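Chapter 2
Small Things on a Round Table

I used to skip the first page of every textbook I owned, so I'll keep mine short (you're welcome!). This chapter is all about arranging a few everyday objects so that each one gets noticed. We'll start with shape, move on to height, and finish with light, and by then you'll have filled a good 30 pages of your sketchbook.

When I first taught this at Brunton, I hauled in vases and fruit and a brass kettle, and my students drew the kettle and ignored everything else. Now I grab whatever's lying around the room. It works so much better, and my back is happier too!
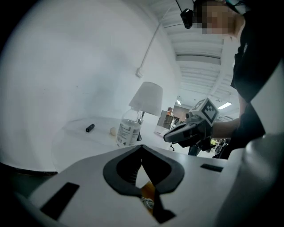
Diane Lachance

Look at the little cream-colored ball next to the clear bottle, with the lamp standing behind. Round, tall, and then that white shade with its slanted sides – three shapes that have almost nothing in common, and I love them together. The table is round as well, so the ball has a big cousin underneath it. Before you read on, sketch just those outlines, no shading yet, and keep the page handy for Exercise 2.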